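Valmont to ban clothing from household trash starting in May

Valmont residents will no longer be able to put clothes, bedding or other fabric in their household trash carts beginning in May, under a rule the city council passed 6 to 1 at its evening meeting.

The rule covers anything made mostly of cloth, including torn or stained items that thrift stores turn away. Socks, towels, curtains and single gloves all count. Carpets and mattresses do not, and will still be handled through the bulky item pickup.
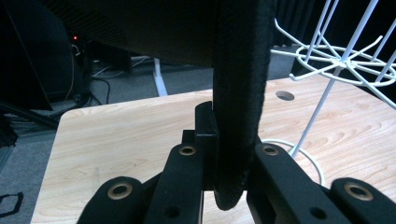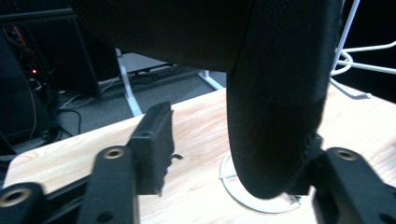 Black fabric. Old and worn-out cloth of any color will be accepted at the new drop-off site.

Residents will have two choices. They can take fabric to a drop-off site on the ground floor of the Adomaitis Building on Gillov Street, or they can order a pickup bag from Plellero, the company that won the hauling contract. Each bag holds up to 25 pounds. The first bag each month is free.

Lucinda Castellanos, the city's solid waste manager, told the council that fabric has become a steady problem at the transfer station. Sheets and long pieces of clothing wrap around the moving parts of the sorting line, and workers have to stop the belt to cut them out.

"We are paying to haul it, we are paying to bury it, and we are paying for the time it takes to get it out of the machinery," Castellanos said. "Most of it could go somewhere else."

Plellero will sort what it collects at its own warehouse outside the city. Wearable items will be sold in bulk to secondhand dealers, and the rest will be cut into wiping rags or shredded for padding. Under the contract, the company must report to the city every three months on where the material ends up.

Items have to be clean and dry. Anything that is moldy or soaked in oil or paint should still go in the trash, in a tied bag. Buttons and zippers can stay on.

The first violation will bring a written notice left on the cart. After that the fine is $50. Castellanos said crews would not be opening bags to look for stray socks, but would leave a notice when they see a large amount of clothing in a cart.

Council member Chiến Hứa cast the only no vote. He said he supports the drop-off site but thinks the fine will fall hardest on people who live in apartments and share a cart with their neighbors.

"If six households use one bin, who gets the fine?" Hứa said. "I asked that last time and I still don't have an answer."

Castellanos said notices at apartment buildings would go to the property owner. Hứa asked that the policy be put in writing before the rule takes effect, and the council agreed to take it up at its next meeting.

The Adomaitis Building, put up in 1870 as a dry goods store, has been owned by the city since the records office moved in. The drop-off site will use the old loading room on the alley side. It will open at 7 a.m. and close at 6 p.m., with parking limited to 25 minutes.

A list of accepted items will be mailed with the next water bill.

Comments

gillovstreetdad
Parking in that alley is already terrible. Where are these cars supposed to go?

Marnie T.
What about shoes? The article doesn't say.

rkp
Marnie - I called and they said no shoes for now, take them to the thrift store if they're in pairs.

old_valmont
Hứa is right about the apartments. My building has one cart for everybody and half of what's in it comes from people walking by.

Marnie T.
Thanks rkp.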